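Work and Automation, Unit 6: The Sample Bench at Wavham
Course handout, prepared by Mimoza Perić

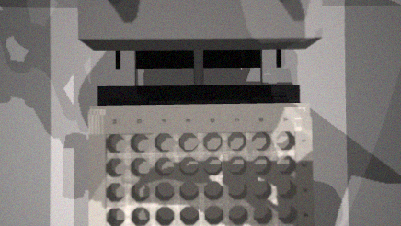
Edmont, 5 June 2020

The rendering comes from a simulated liquid handling cell, with a rack plate under the overhead block. The wells are in rows of eight, and there are small markings along the top of the plate and down its right margin. Keep the layout in mind when you read the section on plate maps.

1. The workplace

Wavham is a contract testing lab. Farms, food plants and small water utilities send in samples, and the lab sends back results. The sample bench is the first stop after receiving. Before the change, a technician opened each tube, drew off a measured amount with a hand pipette, put it into the right well of a plate, and wrote the sample number on a paper map. On a normal shift one technician handled up to 300 samples.

The bench was staffed by technicians who mostly learned the job from each other. A new hire sat next to a senior one until the senior one was satisfied. There was no written test.

In February the lab began moving this work to an automated cell supplied by Hanrahan. The scheduling software is called Putar. The cell was laid out and tried in simulation before any equipment was moved into the building, and the technicians were asked to look at the simulated runs and comment on them.

2. Tasks before and after

When we talk about automating a job, we usually mean automating some of the tasks in it. For this unit, divide the bench job into tasks and look at each one.

Opening tubes. Still done by hand. The customers use many kinds of caps, and the cell accepts only one.

Checking the sample. Still done by hand. A technician looks for clots, leaks and bad labels. This used to happen while pipetting, almost without thinking. Now it is a separate step with its own line on the checklist.

Moving liquid. Done by the cell.

Recording which sample is in which well. Done by Putar, from the barcode scan. The paper map is gone.

Fixing errors. Done by hand, and harder than before. When a run stops, the technician has to work out which wells were filled and which were not.

Loading and unloading. New. Plates and tips have to be put in the right way around. A plate turned end for end will still fit in some holders, and then every sample is in the wrong place.

3. Plate maps

A plate position is named by its row and its column. People who have pipetted by hand for years tend to know the map by feel: they fill across, stop at the end of the row, and start again. The software works from the same grid but may fill it in a different order to save travel. Several technicians said this was the strangest part of the change. They could no longer glance at a half-finished plate and tell how far along it was.

Hanrahan offered a setting that makes the cell fill in the old order. It is slower. The lab manager left it off at first and turned it on after the technicians asked a second time. Consider who gains and who loses from that decision, and whether it should be counted as a cost.

4. What changed for the people

Hands and wrists. Repeated pipetting causes strain, and two technicians had been on restricted duty for it. Both are back on the bench.

Pace. With the hand pipette, the technician set the pace and could slow down after lunch. The cell keeps its own pace, and the loading has to keep up. Breaks now follow the run schedule.

Skill. The old skill was a steady hand and a good memory. The new one is closer to troubleshooting – reading a log, finding the fault, deciding whether a plate can be saved. The pay grade was written for the old skill and had not been revised when this handout was prepared.

Training. Sitting next to a senior technician does not teach much when the cell is running well. New hires now practice on stopped runs in the simulator. The senior technicians say this is useful but leaves out the sample checks, where most of the judgment is.

Headcount. No one was let go. One open position was not filled.

5. For discussion section

Bring a task list for a job you have held, set out as in section 2. Mark the tasks a machine could take over and write a sentence or two on what would be left. Watch for tasks that were done at the same time as something else, like the sample check. They are easy to leave off the list.

Reading: course packet, chapter 21, first half only. The second half is for Unit 7.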